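Subject: Re: [floor-talk] what happens to the packing table people
From: Teodor Hellström
Date: 9/18/23

Aitana, answering quick between shifts, sorry for the mess. Quoting you so the Jadenville people can follow.

On 9/18/23 Aitana Campos wrote:
> Two questions from our side. Are the hand gripper sessions going to
> count as regular hours or as training? And when the Dirnora arms come
> in, who stays at the tables? People here heard 40 jobs and then heard
> none. Would like something in writing before we sign up for more
> sessions.

Hours first. Regular hours, same rate, goes in under your normal code. Oravec tried to book it as training in July and that got fixed. If your slip still says training send it to me.

Second one is harder. I don't have a number and I don't belive the 40, don't know where it came from. What I have from Watau is this: 2 lines get arms first, the small goods ones. The people on those lines move to checking and to clearing jams. Not the same work. More standing around waiting, then everything at once. Some will like it, Marta's crew at our place mostly didn't. Pay grade for the new job is still open and that's the part I would push on.

Also the sessions themselves. Target is 400 runs per person and then you're done unless you ask for more. Wrists get tired, swap out when you need to, no one should be telling you to finish the set. And sit down for it if you want, chairs are fine.

For those who havent seen the setup, this is all it is:
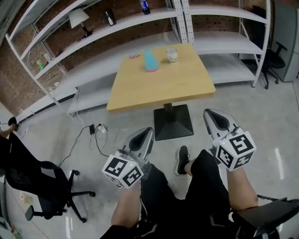 Gripper in each hand, small stuff on the table. Marker cubes on both.

The thing I keep hearing is "we're teaching it to replace us". I can't tell you that's wrong. I'd still rather have our people's names on the sessions and a say in teh new job descriptions than have it done somewhere else. Others here disagree, fine, write to the list.

Call is at 9, same number. Bring the slips.

Teodor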